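About Edau

Can a machine do the housework yet? We get asked this at parties, at the dentist, and once by a man delivering a sink. The short answer is "some of it, slowly, if you clear the floor first." Edau was set up to give the long answer.

We are a small test shop in Zivalstead. Companies that build home and shop-floor robots send us their machines, we give the machines chores, and we write down what happened. We don't build robots ourselves and we don't sell them. We do own a great many pillowcases.
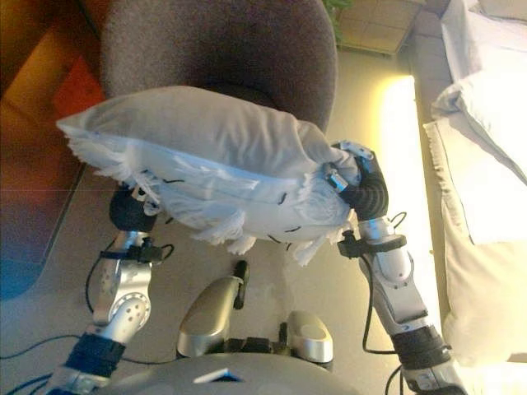
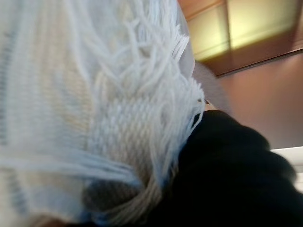
Soft things with loose threads, a specialty of the house.

People expect the hard chores to be the heavy ones. Give a robot a steel box and it will move that box from shelf to shelf until the power company calls. Give it a fitted sheet and you can go to lunch. Cloth changes shape when you touch it and hides its own corners, and a fringe will find any gap in a set of fingers. Most of our calendar goes to laundry, bedding and tidying up for this reason, with dishes a distant second.

Our chore list has 38 entries. It started as a page taped to the refrigerator and now has its own binder. Each chore is written the way you would explain it to a teenager: put the pillow on the chair, hang up the coat, wipe the counter and get the corners too. A job counts as done if a reasonable person would leave it alone afterward. Clients sometimes ask for partial credit. We have a column for that, and it is narrow.

Last year we logged 2,647 attempts. Of those, 701 were finished with no human hand involved. The rest ended in a rescue, a timeout or a long silence. We publish these totals every September, good or bad, and the clients who complain about them tend to come back with better grippers.

On the shop-floor side, we run a bench for Terkham, who would like a machine to sort returned work gloves into pairs. So would we. The Ghorbani Room, our furnished test area, handles the household work. It has furniture to bump into and it is tidied by people, by hand, at the end of the day.

So should you wait for a robot before you clean up? We wouldn't. They are better than they were 2 years ago, and a few can now do a whole chore while you watch, which takes longer than doing it yourself but is more restful.

If you have a machine that needs something to do, write to the front desk at Edau. Tell us how wide it is. The doorway is older than we are.

Page last updated 29 Jan 2023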